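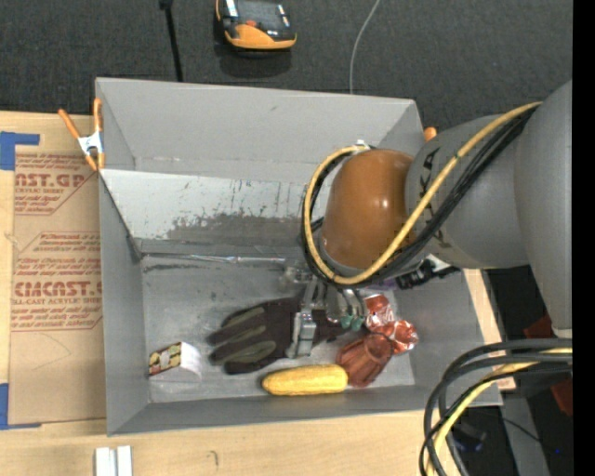
Sorting gloves is my favorite job of the whole garden cleanup, and I know how that sounds! Every year I save it for last, like the corner piece of the cake. We have a big gray bin for them, scuffed to bits on the bottom, and I love it more than a bin deserves. The glove lying in it now is one of my best ones, so dark it could be black or a deep maroon depending on who you ask, with olive-gray panels along the fingers. I can spot that pair from across the yard. Everything else I own for my hands is some version of yellow or tan, and they all blend together once they have been through a summer of tomatoes.

So, Sunday. I had promised myself the shed would get done before the beans took over my life, and the forecast said cloudy, and I got up early and did it. Sun 27 July, for the record, because last year I couldn't remember when I'd done it and I spent a whole evening scrolling back through my own posts looking for it.

First job was getting every glove in one place. I keep them in the shed, in the car, in the basket by the back door, in the pocket of my rain jacket and (this is a new one) inside a watering can. I ended up with 29 single gloves. Not pairs. Singles! I laid them all out on the patio table, left hands on one side and right hands on the other, and right away you could see the problem. I am right-handed and I take off my right glove to do anything fiddly - tying twine, writing on plant labels, answering the phone - and then I put it down somewhere and walk off. So I had a big crowd of lefts and a sad little line of rights.

Matching went faster than I expected. I start with the cuffs, because the palms get so dirty that they all look alike. Some cuffs are knit, some have the hook and loop strap, and a couple are the long kind that go up the arm for roses. Once they were in cuff piles I only had to compare a few at a time. Put them palm to palm, check that the fingers are the same length, done. Clothespin on each pair.

I had a really happy surprise in the middle of it, too. My Corkeo pair, the soft gray ones my sister gave me when we moved in, has been a single since the fall before last. The other one was in the bottom of the potting soil tub. It was stiff as a cracker but it's all there, no holes, and after a soak it came back beautifully. I wore them both that same afternoon just to walk around and look at things.

Now, washing. I've gone back and forth on this over the years. Here's where I am at the moment:

Cloth and knit gloves go in the machine, cold, with old towels. I shake them out over the compost first, and I turn them inside out for a second go if they smell.

Rubber-coated ones get washed on my hands, like I'm washing my hands, with dish soap and a nail brush. Very satisfying. Then they hang by the fingertips so the water runs out.

Leather gets brushed dry and then wiped with a damp cloth. No soaking! I ruined a lovely pair of Sastry rose gloves that way and I still think about them.

Anything with padding or panels on the fingers I do by hand with the nail brush, gently, going along the edges where dirt packs in. It takes a while. I put the radio on.

Everything dried on the rack on the back porch, out of the sun. Leather goes hard in the sun and some of the coated ones get tacky, so they all get the shade now, the whole gang together.

I did throw some away. If a fingertip is through, I'll keep the glove for painting or for carrying kindling. If two fingertips are through, it goes. That was the rule my neighbor Manikandan Palaniappan suggested when I was moaning over the fence about having too many, and it has made the whole thing so much quicker. He also takes my spare lefts! He's left-handed and has the opposite problem, so we did a swap over the fence that evening and both came out ahead. One of his rights is nearly the same green as an old Dotico left of mine, and that now counts as a pair in this house.

For storage I've put a row of hooks inside the shed door, one pair to a hook, clothespin and all. The hooks were $15 for the strip and took me less time to put up than finding the drill did. Rose gloves at the top because they're long, everyday ones at elbow height, winter ones on the end where I won't grab them by mistake. The bin stays for dirty ones. Come in, drop them in, and when the bottom is covered it's wash day.

I'd like to say I'll never have another single, but I've already got my eye on the rain jacket pocket. I'm going to do a quick round-up in September before the bulbs go in and see how the hooks are holding up.

If you've got a good way of getting tomato green out of knit cuffs, please tell me in the comments. I've tried lemon juice and I've tried the baking soda paste, and the cuffs on my second-best pair still look like they belong to a frog. Next week is the seed drawer!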